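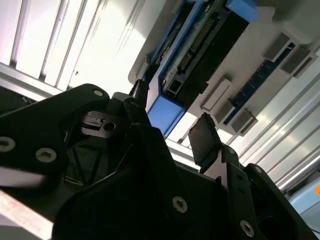 Sock yarn on the cone, and what washing does to it

Chia-hao Su has been winding and finishing yarn at Granwood for eight years. Most of what she sells goes out as coned sock yarn in 1000 gram lots, still carrying spinning oil, and most of the complaints she gets concern gauge.

"People knit a swatch off the cone, measure it, and cast on," she said. "The oil holds the fibres flat. Once it's washed out the yarn blooms and the fabric draws in. You have to measure after the wash."

Her own test swatches are 50 stitches wide, knitted flat in stocking stitch with a garter border. She soaks them in warm water with a little dish soap, rinses twice, rolls them in a towel and dries them unpinned. Pinning, in her view, hides the result.

The current base, Drestska, is a three-ply wool and nylon blend. It replaced a two-ply that was dropped last October.

"The two-ply had a nice surface but it wore through at the heel. Three plies give you a rounder yarn. It's a bit duller in colour, and I can live with that."

Asked about skeining, she said hand knitters should take the yarn off the cone before dyeing and tie it loosely in four places with figure-eight ties. Tight ties leave pale bands. Machine knitters can work straight from the cone, provided it sits directly under the tension mast and the oil is washed out of the finished piece.

Urs Danzer, who knits the shop samples, disagrees with her on needle size. He goes down a quarter millimetre for heels. Su does not.

"Urs knits loosely. I slip every second stitch and leave the needles alone."

Colour 212, a grey-green, is out of stock until the next dye lot. Su does not match lots across orders and advises buying enough for the pair.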